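Birker Fellowship announces autumn course on the Psalms

Mon 18 March

The Birker Fellowship of Churches will offer a course of 12 evening studies on the Book of Psalms, beginning in September at the Nutari Centre in Rudd. Enrolment is open to members of all congregations and to those who attend no church.

The course has been prepared by the Revd Jeferson Leite, who will lead each session. It begins with Psalm 1 and gives particular attention to the psalms of lament, with one full evening on Psalm 22 and its place in the Gospel accounts of the crucifixion.

"Many people know the twenty-third Psalm by heart and have hardly read the one before it," said Mr Leite. "We want to read them together — slowly, aloud and with time for prayer."
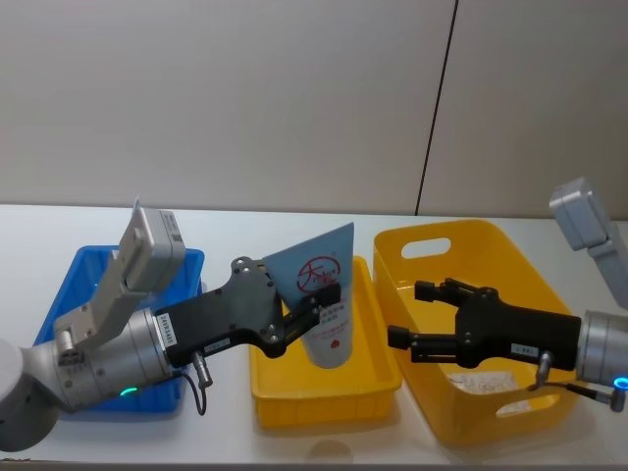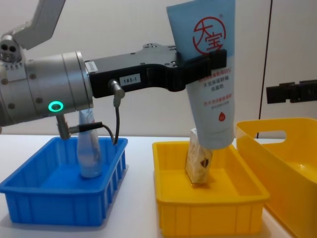
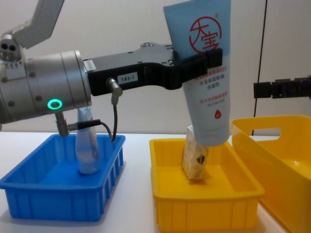
Places are limited to 70. Each evening will open with a sung psalm, followed by teaching and discussion in small groups. The final session will be a service of Evening Prayer, at which Psalm 107 will be read in full.

There is no charge for the course. A study booklet, published by Plillon Press, will be given to everyone who enrols. Large-print copies may be requested through the Fellowship office in Rudd, where enrolment forms are also available.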